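I have been promising my sister-in-law Vibeke a post about robots ever since she asked me, over a sink full of roasting pans, when somebody was going to build one that would do this for her. I said I'd look into it. That was back in July, and it is now February 25, 2023, so you can see how efficient the human alternative is!

A bit of background for newer readers. I spent most of my working life at Dellari, where we packed garden fittings into cartons, and for a good stretch of it I stood at the end of a line next to a machine we called the Stork. The Stork lifted full cartons onto pallets. It did this all day, very nicely, and it started doing it in 2000, which means people were telling me my job was about to vanish well before my knees gave out. It never did vanish. The Stork was wonderful with cartons because every carton was the same carton, sitting in the same spot and facing the same way. If one arrived a little crooked, the whole thing stopped and an orange light went around, and Onni Hirvonen had to walk over from the glue station and nudge it straight with his hip. Onni is retired now too, and he still says he was the best sensor that machine ever had.

What we could never get a machine to do was the job just before the Stork, which was reaching into a bin of mixed parts and pulling out the right one. I did that job for 16 years, and I don't believe I thought about it for one minute of them. My hand went in and came out with an elbow joint or a hose cap while I was talking about supper. When I read up on this for Vibeke, I was tickled to find that people have a name for it, bin picking, and that it's been keeping clever engineers busy for ages.

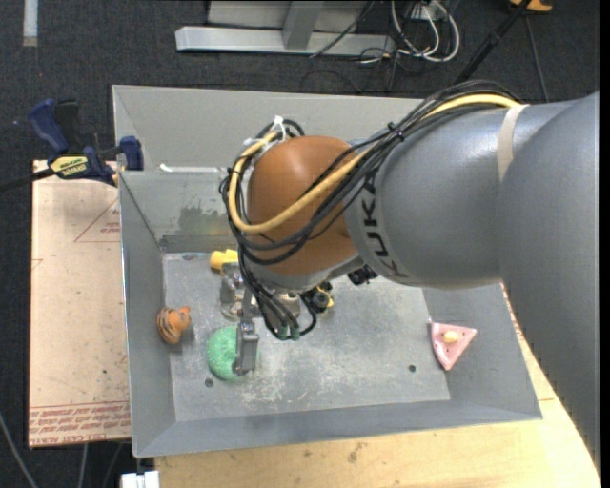 Filed under: Chores & Machines

Look at what's in the bin with that big KUKA arm. A little orange toy animal with stripes, something green and rounded with a bumpy sort of look to it, a pink piece shaped like a slice. If you have ever had a grandchild stay for a weekend, you know this bin. You have stepped on the contents of this bin. My grandson Kaj could clear it in the time it takes me to find my glasses (whether he would is a different matter, and I'd want a cookie in reserve).

Now think about it from the arm's side. The slice comes to a point, so where do you grab it? The toy animal has a round body and a smaller head, and a grip that suits the one might slide right off the other. Then there's the bin itself. Anything lying close up against a wall is awkward even for me, and I have fingertips and fifty-odd years of practice getting the last pickle out of the jar. A metal finger with a flat tip needs some room to get in next to things.

I called my old friend Gunhild Þórarinsdóttir about this, as she looks after the machines at Drammont and puts up with my questions. She told me that picking up one thing on a clear table is pretty well handled these days, and picking up a jumble of things you've never met before is handled on a good day. "Ask me about the bad days," she said, and then she told me about the bad days for 53 minutes, and my tea went cold. Her main complaint was soft things. A sock has no shape of its own. A bath towel has a thousand. She'd sooner program a whole new pallet line than one basket of laundry.

So, Vibeke, to get to your pans. I think a machine for the shop floor, one that picks from a mixed bin and keeps going most of a shift, is close, and in some places I gather it's already at work. For the kitchen I would not clear a space just yet. Your pans are greasy and stacked inside each other, there's a fork hiding in the bottom one, and the good knife is somewhere in the suds. I'd also want to know where you plan to put an arm that size – I've seen your kitchen, and the bread machine already lives on the stairs.

My husband Bjartur thinks I'm being gloomy. He gives it 5 years and says he'll happily let a robot have the recycling. I've told him he can practice by taking it out tonight.

Next time I'll get back to the quilt, I promise. Those of you who wrote in about the border fabric, I have read every one of your notes and I'm leaning toward the blue.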